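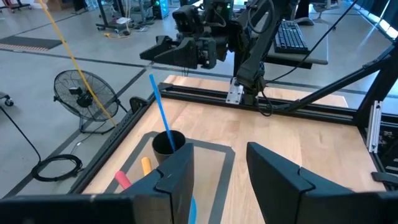 Straws, stirrers and the cup by the register

The Matar Street counter goes through 3,000 straws in a normal month, and for most of last year they lived in a cardboard box under the sink. The box got damp, the box got kicked, and by the end of a shift there were straws in the mop bucket. In January we moved them into cups on the counter, and this item is about how that has gone, as the Zanirport kiosk and the Privora Hall canteen are both about to do the same.

The cup matters more than we expected. We began with tall glass tumblers because we had a shelf of them. They looked good and they tipped over. A long straw leaning to one side pulls a light tumbler with it, and once there are only two or three left in the cup there is nothing to hold them upright. We now use straight-sided cylinders with a flat base, black, no handle. Black hides coffee splashes between washes, though it also hides the ones you ought to be washing off, so please go by the clock and wash at 11 a.m. and again at close.

Height is the other thing. Short sticks disappear in a deep cup and people reach in with their fingers to get them out, which we do not want. Long straws in a shallow cup fall out when someone brushes past. If a stick does not stand clear of the rim by at least the width of your hand, it needs a shorter cup. Kitchen has both sizes.

Mark the spot. A cup on an open counter wanders. It gets pushed back to make room for a tray, then sideways for the card reader, and by mid-afternoon it is behind the napkins. A rectangle of gray tape on the counter fixed this at Matar Street in one day. Everything to do with straws and stirrers stays inside the tape and nothing else goes in it. Use cloth tape and round the corners off with scissors so they don't lift. On bare wood, pull it up and replace it every couple of weeks, as old tape leaves a gummy line that takes oil and patience to get off. Do not use a scraper on the wood. We have one long scratch already and that is enough.

Colors. There was some discussion of this. The drinks team asked for blue for long straws, yellow for short stirrers and pink for the sugar-free syrups, so that whoever is clearing tables can see what a drink was without tasting or asking. It works when people stick to it. It stops working as soon as someone tops up a cup with whatever is open, so finish one sleeve before you start another, and if you run out of pink, put up the small card and say so. Don't swap in yellow.

The reusable long straws from Rastuner have arrived, 600 of them, in two cartons on the dry store shelf. These are for sit-down drinks only. They go in the dishwasher upright in the cutlery basket and need the thin brush first if they have had anything thick through them - smoothies, the date shake, anything with seeds. Hold each one up to the light before it goes back out. At the last check we pulled 133 from circulation for bite marks or clouding, which is a lot, but most of those were from the old batch and had been through a summer of children's parties.

Refilling is a two-minute job and belongs to whoever opens. Take the cup off the counter, tip out what is left, wipe the inside down to the bottom, dry it, and put the old stock back first with the new behind. Wipe inside the tape before the cup goes back. Please don't refill by pushing a handful in from the top. It splits the ends and you end up with bits of straw at the bottom that somebody has to fish out with tongs.

Ordering stays as it is. Count on hand at the last stock check was 1,045 across all types, enough to get Matar Street to the next delivery but not enough to lend any out. Zanirport and Privora Hall should put in their own first order now and ask for the cups at the same time, two per counter, one out and one in the wash.

Spare tape is in the drawer with the till rolls.

Comments

counter_early
Can we get the shorter cups at the drive-up window too? The long straws are fine there but the stirrers vanish.

PH canteen
We tried the tape last week. Good so far, but gray on our gray counter is hard to see. Okay to use white?

Newsletter desk
White is fine. Short cups for the window are on the next order.

teaspoon
The thin brushes are nearly bald. Please add brushes to the list.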